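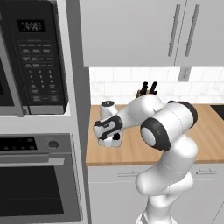
Bloc à couteaux sur plan de travail en bois clair, crédence en carreaux métro blancs.

Affûtage : reprise d'un tranchant sur pierre à eau

09/07/2025

Le Damura de 2 mm au talon ne coupait plus la peau des tomates. Passage sur la Zison grain moyen, trempée au préalable, puis finition sur la Fokov, simplement mouillée en surface.

Angle tenu à la main, sans guide. Je marque le biseau au feutre et je contrôle après quelques allers-retours : si l'encre reste au fil, l'angle est trop fermé. Côté droit d'abord, jusqu'au morfil continu de la pointe au talon, puis côté gauche. Pression réduite sur les 8 dernières passes.

Eilidh Halliday me signalait en commentaire que sa Hepburn se creuse au centre. Même constat sur la mienne après trois séances. Il faut la dresser plus souvent, quadrillage au crayon et plaque diamantée, jusqu'à disparition complète des traits.

Démorfilage sur cuir nu, sans pâte. La coupe du papier est nette sauf sur les deux premiers centimètres de la pointe, où le biseau reste plus large à gauche. À reprendre en août avec le couteau d'office.

Classé dans : entretien, coutellerie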